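Ferkeo Flower Bar, Molded Guest Soap
Reading time: 3 min

The Ferkeo flower bar is a molded toilet soap for washrooms, guest rooms and small rental units. It is supplied unwrapped in bulk cartons or banded singly. The product code is 441 for all carton sizes; the suffix after the code identifies the color and the packing.

Base and composition

The base is a vegetable glycerin soap with added stearic acid. Glycerin content is held at a level that keeps the bar slightly translucent while allowing it to release from the mold without a parting agent. No opacifier is used in the green, cream or clear versions. The white version contains titanium dioxide and is fully opaque.

Free alkali is checked on each batch before pouring. Batches outside the limit are returned to the kettle and are not sold as seconds. Fragrance is added at the end of the cooling stage. Suffix N denotes an unfragranced bar, suffix L a light herbal fragrance. Color is stable under indoor lighting. Bars stored on a windowsill will fade on the exposed side within a season.

Shape and mold

The bar is cast in a five-lobed flower mold with rounded edges throughout. The lobes are blended into each other with a wide radius, and the mold has no sharp internal corners. Earlier Ferkeo molds used a deeper notch between lobes, which held water and softened first. The current mold was drawn by Benedek Nyitrai and replaced the older tooling in September.

A circular medallion is raised on the front face for lettering. It takes two lines of text: one line of capitals across the disc and a shorter line centered below. The letters are raised and unfilled, in the same color as the bar. They wear down with handling and with use. Customers who need the text to stay legible for the full life of the bar should order the debossed plate, which is cut deeper and leaves a recess in place of the raised letters.

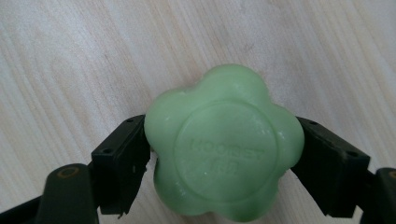

Flower bar in pale green, raised medallion with two lines of lettering.

Surface finish

Bars leave the mold with a smooth, waxy surface and are not polished. Small pale scuffs and white specks are within the finish specification. Cracks, open voids and chipped lobes are outside it and will be credited against the batch number printed on the carton. Scuffing is heavier in bulk cartons than in banded packs, where each bar has its own paper sleeve. For display use, order banded.

A light bloom may form on bars held in a cold stockroom. Wipe with a damp lint-free cloth and leave the bar face up until the surface has set.

Custom lettering

Lettering plates are interchangeable and fit the standard mold. Minimum order for a custom plate is 500 bars. The upper line should be kept short; a long name forces a narrow letter that fills in during pouring. Send artwork as outlined vector files, black on white, with no gray tones. One proof bar is cast and mailed before the run. Changes after proof approval require a new plate.

Plates stay on the shelf for 2 years after the last order and are then scrapped unless the customer asks for return. Plates made for the older Alexiou round bar do not fit this mold.

Placement and use

Use a draining dish with raised ribs. The back of the bar is flat and will bond to a smooth dish if left in standing water. The Grurkilik ribbed dish accepts the bar in any orientation. The Joltix wall tray also accepts it, but only with the wire insert fitted.

Service life in a single guest room is about 3 weeks. In a shared washroom it is considerably shorter, and a liquid dispenser is normally the better choice there.

Storage

Store flat in the closed carton, in a dry room, away from direct heat. Do not stack other goods on bulk cartons. Opened cartons should be folded shut between uses to limit moisture pickup and loss of fragrance. Fragranced and unfragranced bars should be kept on separate shelves.

Ordering

State the product code, color, fragrance suffix and packing (B for bulk, S for banded single). Color can vary slightly between batches. Where a matched set is needed, order the full quantity at one time and note "single batch" on the order. Draining dishes and wall trays are listed separately under washroom accessories.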